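Zoston has released version 4 of Fluvow, its deployment tool for hosted databases. The update moves connection settings out of the application manifest and into a separate binding file. Existing manifests still load, but the old format logs a warning at startup. Support for it ends in January. 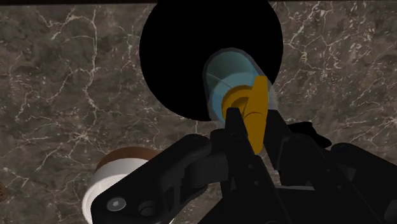 Fluvow 4 also changes how service instances are pooled. The default limit is now 1000 open connections per instance, up from 308. Zindell hosts the Fluvow test suite. The suite now runs 194 tests.

The Anozie plug-in must be rebuilt against the new headers before upgrading. Builds made for version 3 will not load.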